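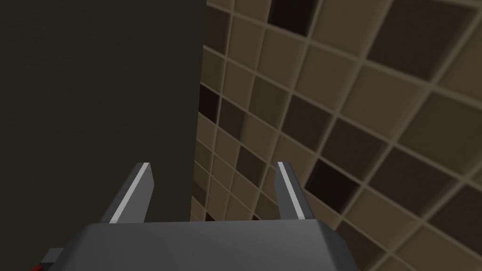

Vasconcelos asked at the start whether a rendered kitchen can teach a gripper anything a real one could not. Keep that question for section 2.

Courses > Robotics > Handouts > Open day visit

Notes on the Flimitz demonstration

The group watched the simulated room through the wrist view. Each run was 30 seconds long, and the operators had 2,000 of them stored. The run to look at for homework is 359.

Points to write up:
- where the fingers stand before they close
- what the wrist view leaves out when a large surface is near
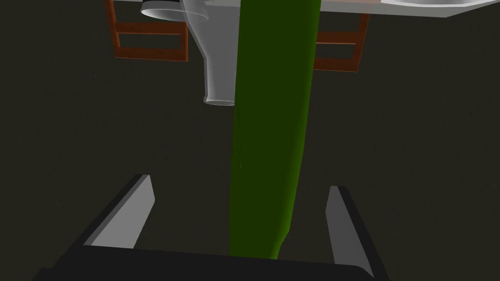

The second part of the visit dealt with approach angle. The operators set it by hand first, then let the planner choose - compare the two in your report. Reports go in the Ceddale folder, one page each.

Last updated: Jun 13, 2021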